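6.3 Checks on the arm and linkage

Carry these out every 300 hours, and after any fault stop that involved the wrist or the hose. The full service at 4,000 hours is in section 9.

CAUTION: Isolate the cell and hang your tag on the switch before reaching under the beam.

1. Lower the arm to the service position and wait for the brake to click.
2. Look over the plastic wrap. Small creases do no harm. Replace any sheet that is torn or has worked its way towards a joint.
3. Run a hand down the ribbed hose. It must bend freely and must not rub on the beam. 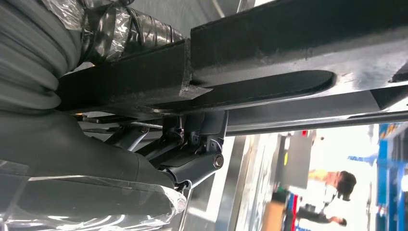 4. Move the hinged arm of the linkage through its travel by hand. Stiffness at one end usually means dirt in the pivot — clean it before you think of greasing it.
5. Check the pivot bolts with the Urix wrench. Do not tighten past the mark.

NOTE: Scratches on the beam coating need no treatment. Report dents to Narendra Gautam.

6.4 Setting the table position

The pick position is taught with a sheet-metal panel on the table and the black plastic frame laid on top of it.

1. Line the table up with the floor tape.
2. Lay the panel flat with its bent tabs upwards.

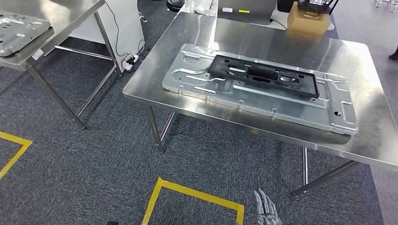
3. Set the approach speed to 2 on the pendant and step through the pick.
4. If the gripper touches the panel, stop, raise the taught point and repeat from step 3.
5. Save the position and enter it in the cell log.

Section revised 11/07/2020, S. Thakur.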